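Data > Rooms > Clorko > README

# Clorko: room contents notes

Clorko is a set of short text records on what stands in large open rooms and where small items get put down. Version 2 covers the Starville rooms. Release: February 2020.

## Contents

- `items.csv`: 2,528 rows, one item per row
- `rooms.csv`: one row per room, with ceiling, lighting and wall notes
- `surfaces.csv`: anything holding items, including cardboard boxes used as tables

## Labeling rules

Cloth goes under `textile` whether piled or draped. Gloves are `wearable`. A bottle is labeled by color only. Office chairs are `seat` even when something lies on them. Pipes, ducts and vents belong to the room record.

## Known problems

Items on a shared surface were sometimes merged in January. Run `split.py` with a threshold of 10 before counting.

Maintainer: Magnus Menzies

## Comments

**Magdy Abdel Hamid:** Does a box on the floor count as a surface if it is flat and leaning?

**Magnus Menzies:** No. Leaning boxes are `item`. Only boxes with something on top go in `surfaces.csv`.

**rosser:** Column 4 has no header in my copy.

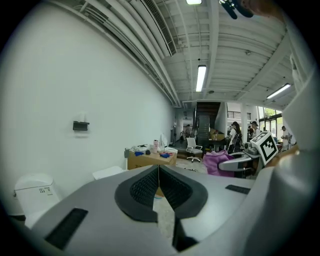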